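3.2 Collecting the demonstrations

We recorded everything for the whiteboard task in August 2022, and I should say straight away that our first plan was a bad one. Krum Đorđević and I had set up a remote link to the arm and were steering it with a joystick, watching on a monitor and trying to pick up a marker without knocking it over. We managed 20 usable runs in two days and both of us had sore thumbs by the end of it. Depth was the real trouble (the monitor view was flat, so we kept closing the jaws short of the pen), and the lag on the Somwood link made us timid. You can see it in the recordings: lots of tiny corrections, long pauses, and a policy trained on them that paused just as much as we did!

So we changed over to hand-held grippers and did the work ourselves, two-handed, with the arm switched off. Chak-lun Hung wrote the logging code, which we call Golob, and it stores jaw opening, wrist pose and video on one clock. After that things moved along much faster. We kept 695 demonstrations in the end, having thrown out the ones where tracking dropped or somebody forgot to open the jaws fully at the start. 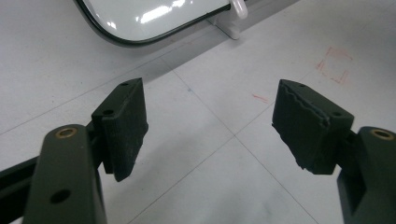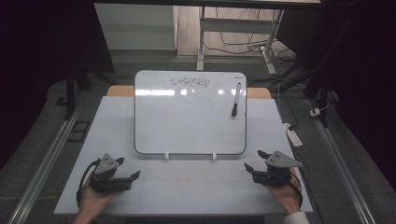
Figure 3. Hand-held grippers during the whiteboard recordings.

Contact is the part of a demonstration that I trust least. When I hold the gripper I can feel a pen starting to slip and I squeeze a bit harder without thinking, but none of that feeling ends up in the log, only the jaw opening does. Worn pads make it worse, as a pen can settle differently from one grasp to the next. The right-hand pad in the first picture of Figure 3 has a ragged strip along its top and a chipped lower edge, and the one opposite is in better shape, so the two sides don't meet an object in quite the same way. We log a pad change as a new session and never mix pads within a batch. Velimir Stojanovska thinks this is fussy. I'd still do it again.

The other thing we had to settle was who should do the demonstrating. I did most of the early ones and have a habit of leading with my left hand, and the policy picked that up very quickly. For the final set Shaohua Guo and I swapped over every 35 runs, with no coaching on style beyond "start open, finish open". Our paths to the pen differ quite a lot, and Shaohua tends to come in lower than I do. We left both styles in and didn't label them by person. Section 4.1 gives the results for each of us separately, alongside the joystick runs.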